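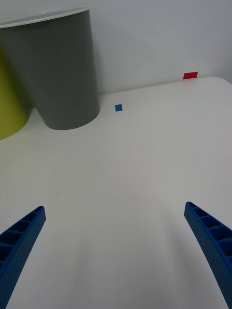
Desktop sorting bins, part two: shape, color, and where the waste goes

August 15, 2018

The first part of this series covered drawer inserts and drew more mail than I expected, most of it from people who don't have drawers. This part is for them. It deals with open bins that stand directly on a work surface and hold whatever would otherwise spread across it: offcuts, used labels, empty packets, pens awaiting refills.

My requirements were set before I bought anything. The bin had to stand on a white table without a mat under it. It had to be emptied with one hand. It had to be distinguishable from its neighbor at a glance, by color alone, with no label to peel or fade. Capacity came last. A desktop bin that takes a week to fill is too large for a desktop.

Shape

I went back and forth between rectangular and round. Rectangular bins pack better. Two of them side by side waste no surface, and they line up with the table edge, which pleases people who like things lined up. The trouble is the inside corners. Paper scraps wedge there, and pencil shavings more so, and both stay put when the bin is turned over. I used a pair of rectangular Flastuvon bins through one winter and ended up clearing the corners with a chopstick every time.

A round bin has no corners to clear. Its cost is the dead space between neighbors, and on a deep table I find that acceptable. Things can still roll into the gap. I lost a pen cap there in the first week and recovered it in the second.

Taper matters more than I had assumed. A bin that widens toward the top releases its contents with one shake. A straight-sided one of the same height needs two or three, and a wad of crumpled paper can jam at mid-height. Taper also lets identical bins nest for storage, although nested bins with smooth walls can grip each other hard. Twist, don't pull. Folke Isaksson suggested a strip of card between them and I have had no sticking since.

The drawback of taper is a small base under a wide mouth. An empty bin is easier to knock over than its footprint suggests. A handful of heavy scrap in the bottom settles it, or you can keep it away from your elbow.

Finish

Matte over gloss, for two reasons. Gloss shows fingerprints within the hour, and under a desk lamp it puts a bright stripe in the corner of your eye. A matte wall shades off gently around the curve. It does mark if dragged against a rough surface, and pencil graphite gets into it. A damp cloth with a drop of dish soap takes off most of that. I would keep the melamine sponge away from it, having polished one shiny patch into an otherwise good bin from Sæther.

Look at the rim too. A thin lip is enough to hook a finger under and stiffens the mouth a little. Thick rolled rims feel sturdier in the hand, but many are hollow underneath and collect dust that you only discover when you turn the bin over.

Color

My two are gray and a yellow-green somewhere between olive and chartreuse. Gray takes general waste. Yellow-green takes paper for recycling. I tried the assignment the other way for a while and kept making the same mistake: the brighter color draws the hand, so it should belong to the stream you want to encourage.

I considered red for one of the bins and decided against it. Red on my table means a position mark, and I didn't want two meanings for it. A small red marker near the far edge can be found from a standing position without searching. A red bin would drown it out.

Joanne Naylor wrote after the last post to say that color coding fails as soon as a visitor uses the desk. This is true. Visitors put orange peel in the paper bin. I don't have an answer beyond emptying it that evening.

Placement

Bins go to the left and tools to the right, in my case, because I cut with the right hand and sweep with the left. Keep the pair close together. I had them at opposite ends of the table at first, on the theory that distance would prevent mix-ups. It produced a pile in the middle that belonged to neither.

Leave the rest of the surface clear. A broad white top shows every scrap, and I count that as an advantage when I work with thread or clear film. It will also show the ring left by a bin base that has been standing in dust. Lift the bins when you wipe. Wiping around them leaves a curved line that takes more effort to remove than the lifting would have.

If your table has rounded corners, keep bins well in from them. The edge comes sooner than you expect when you are used to a square top, and a round base gives you no straight side to judge it by.

Emptying

I empty at the end of each working session, whether or not the bins look full. The gray one goes into the kitchen bag and the yellow-green one into the paper sack by the door. For the record, one of my bins weighs 733 grams on the kitchen scale when packed with damp paper towel, and that is the upper limit of what I want to tip with one hand. Dry paper never gets near it.

Wash every 7 days if anything sticky goes in, otherwise when you notice. Dry upside down, with the rim propped on a pencil to let air in. A tall bin dried flat on its rim still has water in it the next morning.

Corrections to part one

Signe Forsberg points out that the Gandeck insert I described as fixed has a removable divider. She is right. It slides upward after a firm push from the front, and I had taken the resistance for glue.

Torunn Sandberg asks whether the cork liner from part one would work in the bottom of a round bin. Cut to size, yes, and it quiets the sound of dropped blades and staples. It also soaks up anything wet. I ran one for a month and took it out.

Part three will be about cable trays. I have one from Seton to try first, and it needs screws of a length I don't own, so expect it in October.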